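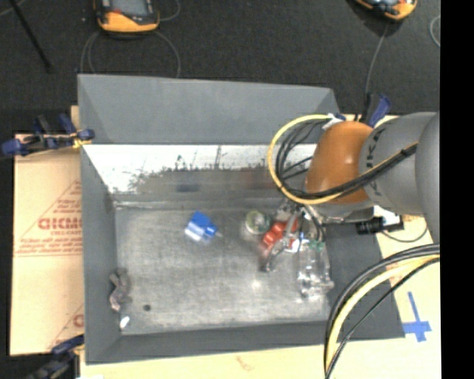

4. Placing and lining up the sorting bin

Section 4 covers the open-topped metal bin for small mixed items such as drinks bottles, clear containers and small plastic goods. Fit the bin before loading anything into it. Part numbers are in the Tuvby parts list.

4.1 Preparing the base

1. Clear the floor where the bin will stand. Carpet may stay in place.
2. Lay the boards flat with their long edges touching. Use cardboard to fill any low spots.
3. Press down on each corner. If a board rocks, add one more layer of cardboard and check again.

Note: The base must measure at least 1,251 mm by 1,060 mm. Smaller bases let the rim tip when the bin is loaded from one side.

4.2 Setting down the bin

1. Lift the bin with two people, one at each side wall. Do not lift by the flared rear panel.
2. Lower the front edge first, then the rear.
3. Check the folded corners of the rear panel. Both must be closed, with no gap at the fold.
4. Measure between the side walls at the rim. The reading should be 955 mm. If it is not, see 4.5.

CAUTION: Folded metal edges can cut. Wear gloves until the bin is in its final position.

4.3 First load

1. Empty all bottles and remove loose liquid before they go in. Crushed bottles are accepted.
2. Place items on the floor of the bin one at a time. Do not drop them from the rim.
3. Keep the first load to a single layer. Items may touch or overlap slightly.

Note: Scuffs, scratches and streaks on the inner walls and floor are normal wear — they do not affect use. Dents deeper than 3 mm should be reported to Isauro Bautista at Curnanine.

4.4 Cleaning

Wipe the floor and walls with a damp cloth and dry them straight away. Do not use wire wool. Ultano cleaner may be used on labels and glue marks, left on for 92 seconds and then rinsed off.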